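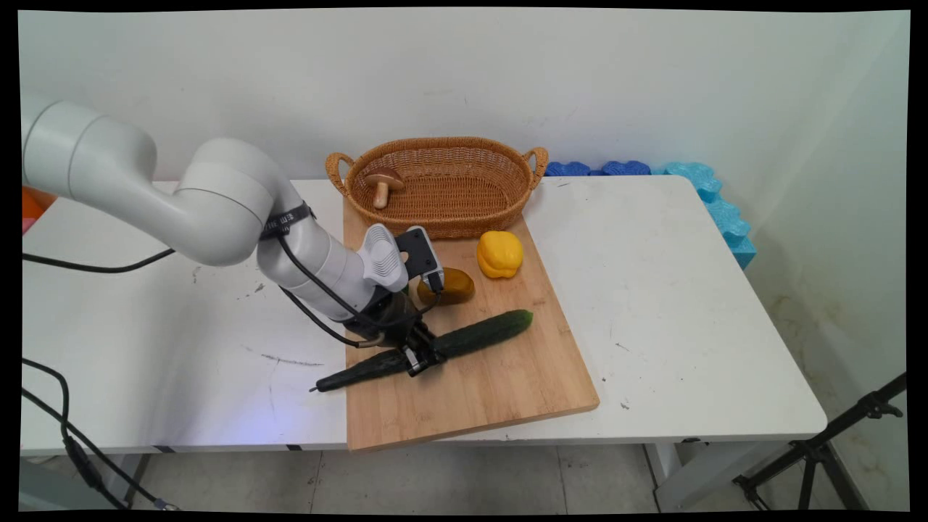 图1 备菜台面:砧板、黄瓜、黄甜椒、编织篮

资料 > 讲稿备注 > 厨房作业 > 砧板区布置

阅读时间:6分钟

第1页 开场
题目不念,直接进正题。本讲只谈砧板区,水槽和灶台放在下半场。听众多数做过后厨动线,基本术语略过。

第2页 台面现状
回到图1。白色台面,浅色木纹砧板,摆放略带角度,近侧边缘稍稍超出台面前缘。黄瓜斜置在板上,黄甜椒和篮子也在板上。提问:板上还剩多大的下刀面积?停顿,等两三个人回答再翻页。

第3页 砧板的位置
砧板前缘应收进台面。超出部分受力时形成杠杆,切硬质根茎类尤其明显。板下垫湿布或防滑垫,垫的面积不小于板面的一半。板的长边与台面前缘平行,操作者肩线也与之平行。斜放并非不行,左撇子和窄台面常这样用,但角度要固定,每次一致。

第4页 篮子
双耳椭圆编织篮,放在砧板远端。优点:取料距离短,手不离开工作区。缺点:占板面;编织缝隙藏水藏屑,清洗后干燥慢。建议移到板外,放在非持刀手一侧。生食蔬菜用的篮子单独标记,不与带泥的块茎混用。
Clellar 的布置手册把盛器统一放在砧板后方,中间留出一掌宽。这一条可以引用,不必展开。

第5页 黄瓜
长条形食材,表皮有棱和凸起,滚动倾向小于光皮品种,但仍会滚。处理顺序:洗净,去蒂端,横向截段,再纵剖出平面,平面朝下。截段长度以手掌能完全压住为准。图中的瓜是整根,蒂端朝左下。右手持刀者一般把蒂端转到右侧先切,省一次调头。

第6页 甜椒
圆而多棱,放在板上占的高度比面积更麻烦,容易挡刀。未轮到处理时不应留在板上。轮到时先切顶底,立起剖开,去籽去筋,内面朝上切,刀不易打滑。籽直接入废料盒,不要推到板角堆着。

第7页 对照方案
Zoveo 测试厨房的做法分3个区:待处理、下刀、已处理。板面只作下刀区,前后两区用浅盘。我们在 Wurkell 的台子上照此试过,共记录103次备料,换料时手臂横跨刀面的动作明显减少。数据表在附录,现场有人问再调出来。
注意:该方案要求台面够宽。窄台面可把待处理区叠到搁架上,已处理区保留。

第8页 小结与提问
只重复两句:砧板收进台面;板上一次只放一种料。然后开放提问。
可能被问到木板和塑料板的取舍。答:按清洗条件选,木板须立放晾干,塑料板刀痕深了就换。Kahraman 那套折叠板不在本讲范围。

附:翻页器电池提前检查。第7页的表字号偏小,后排看不清,口头报出栏目名。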